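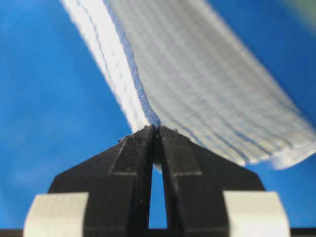

Striped cloth against blue.

The Cloth

The cloth came to Mei Quintanilla in her aunt's will, along with a bread machine and a letter saying which of the two mattered.

"The cloth is to be folded in the Dudbridge manner," the letter said, "and never by Dwayne."

Dwayne Hutchins, who had been married to Mei for eleven years and had never knowingly folded anything, took this hard. He read the letter twice standing up and once sitting down. Then he asked what the Dudbridge manner was, and Mei had to admit she didn't know. She had grown up in Dudbridge. As far as she could recall, people there balled things up and shut the drawer with a hip.

The cloth was pale and striped and too big to be a dish towel. It was too small for any table Mei had ever owned. Her aunt had brought it out every April, spread it over something, and put it away before anyone could eat near it. For years Mei had assumed it was religious.

She called her cousin Rafferty Whitfield, who had inherited the house and was therefore in a generous mood.

"Thirds," said Rafferty. "Then thirds again. Then you turn it over so the stripes run away from you."

"Away from me where?"

"Just away. She was very clear about it."

Mei spread the cloth on the blue counter and folded it in thirds. It came out in something closer to a third, a half, and a remainder. She shook it out and tried again, lining up the stripes this time, and found that the stripes had their own ideas about where the edge was. If you followed them faithfully from one corner, you arrived at the other side an inch short of the hem. She tried the other corner and arrived an inch over.

"It's crooked," she told Dwayne.

"It's an heirloom," said Dwayne from the couch, where he was being conspicuously uninvolved.

By evening she had called four relatives and collected five manners. One of them required a second person. One required an iron, which she felt was cheating. Her uncle's version ended with the cloth rolled up like a sleeping bag and secured with a rubber band, and he got quite short with her when she asked whether the rubber band was traditional.

The real trouble was Fitzgerald Mercado. He had been her aunt's neighbor for most of his life and her fiancé for one summer of it, and he drove over the next morning without being asked, carrying a folder.

"You'll have heard about Pennington," he said.

Mei had not heard about Pennington.

Pennington, he explained, accepting coffee, was a dealer in household textiles who had once offered her aunt $900 for the cloth. She had turned him down. He had come back the following spring and offered $750, which she took as an insult and framed.

"She framed the offer?"

"It's in the folder."

It was in the folder. Also in the folder were 167 pages of notes in her aunt's handwriting, under the title On Folding. Mei turned to the first one. It said: Begin with clean hands and a settled mind. The second page was a list of people who had neither. Dwayne was third.

"I'm third?" said Dwayne, who had drifted in.

"It's in order of marriage," said Fitzgerald kindly. He was first. 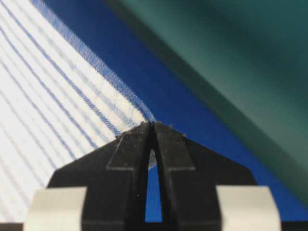 Photo: Horácio Azevedo

They read until lunch. The notes had a few diagrams, all of them of a different cloth. There was a long passage on the correct height for a counter, and a short, bitter one on fitted sheets. Page 88 was a recipe for lentils. Near the end the handwriting got larger and the advice got shorter, until there was a page that said only: Pinch the corner. Lift. See what it wants.

"See what it wants," said Mei.

"She got looser in her last years," said Fitzgerald. "She also took up cards."

Mei went back to the counter. She took hold of the cloth with two fingers and lifted, and the rest of it fanned out and hung there in long soft pleats, the stripes all sliding toward the place where she held it. It looked better than it had at any point in the previous day. She had the strong impression that what it wanted was to be left alone.

"Well?" said Dwayne.

"I'm thinking."

"Is that part of it?"

"Page twelve," said Fitzgerald.

Her arm began to get tired. That wasn't mentioned anywhere, though to be fair she hadn't read the appendix. She lowered the cloth, and it settled into a heap with a sort of peak in the middle. Fitzgerald leaned over it with his glasses pushed up on his forehead. He looked at it for so long that his coffee must have been past drinking.

"That's it," he said. "That's how she had it in the drawer."

"That's a pile."

"I saw it in that drawer every summer."

"Fitzgerald, it's a pile. I dropped it."

He closed the folder and patted it. He seemed moved. Dwayne, who was not moved but could recognize an opening, reached across, pinched a corner, lifted, and let go. The cloth came down in exactly the same heap. All three of them looked at it.

"Don't write that down," said Mei.

Fitzgerald had already uncapped his pen.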